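Robots at Work: A Guide for Young Visitors

The Clirnurard Centre opens its robot hall to schools every September and February. Pupils in Years 3 to 6 are welcome, and each group stays for 60 minutes. This page explains what pupils will learn during the demonstration. It was last checked on 2025-02-05.

What is a robot arm?

A robot arm is a machine that can reach, turn and hold. Like your own arm, it has joints, which are the places where it bends. Between the joints are stiff parts called links. At the far end is a gripper, which does the work of a hand. Motors move the joints, and a computer tells the motors what to do.

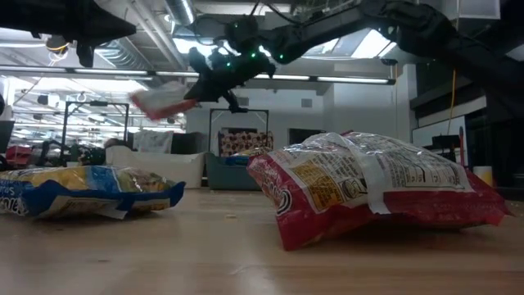

Picking up a bag of food is harder for a robot than picking up a brick. A brick keeps its shape, but a bag can crumple, slide or swing. Its weight may also move about inside. The black arm reaching in from the right has a white and red bag by the corner, held in the pointed tip of its gripper. Think about how you would lift a bag like that. You would probably use your whole hand — and you would know at once if it began to slip. A robot needs sensors or cameras to find this out.

How does a robot learn?

Some robots follow a fixed list of steps. Others learn from practice. People guide the robot through a task many times, and the computer looks for patterns in what they did. Our engineer, Vignesh Kamath, tells visitors that one lesson may need 400 tries before the robot can manage a bag it has not met before.

Words to know

Joint: a place where the arm bends or turns.
Link: the stiff part between two joints.
Gripper: the part that holds things.
Sensor: a part that measures something, such as light or force.

Staying safe in the hall

Pupils must stay behind the yellow line while a robot is moving. Bags and coats are left in the Varghese Room. Please do not wave objects near the robots — a member of staff will show you when it is time to come closer.

Teachers may book a visit through the schools officer, Sreekumar Kartha. Each group may bring up to 60 pupils, with one adult for every 9 children.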